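# Knob turning in simulation: wrist camera gallery

These pages collect views from the kitchen simulator we use to test the Rina controller before anything goes onto hardware. The task on this page is the stove: find the right knob, line up the gripper, turn it to a set angle and let go. Severyn Ostapchuk wrote the planner. Magdy Radwan keeps the kitchen models and the render settings.

All views are rendered from the wrist camera at the resolution the perception network gets. The colors have not been adjusted. 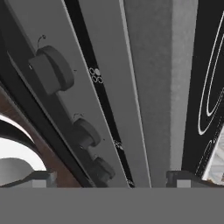
**Noltow Lab, Manipulation Software Group**

Wrist view over the stove controls, gripper open. The three knobs run down the panel on a slant, and the small burner icons are on the black strip next to them.

The network has to match a knob to its burner before the planner will accept a target. Older builds picked the knob closest to the camera and ignored the icons. Since the August build, the icon reader runs first and passes a knob index to the planner.

The stove model comes from the Younis kitchen set. We changed the knob friction and left the geometry alone.

## Settings for the stove task

- Planner: Priria, branch `knob-align`
- Test set: 53 start poses
- Angle tolerance: 2 degrees
- Time limit: 18 seconds per attempt

A run ends early if a fingertip touches the glass. Steep camera angles are kept in the test set on purpose, and 8 of the start poses are reserved for them. The pose estimator still drifts on those when the far knob is the target. Magdy is working on a fix that uses the metal trim as a reference line.

Drawer and faucet views are on their own pages. Send render problems to Magdy and planner logs to Severyn, with the build number in the subject line.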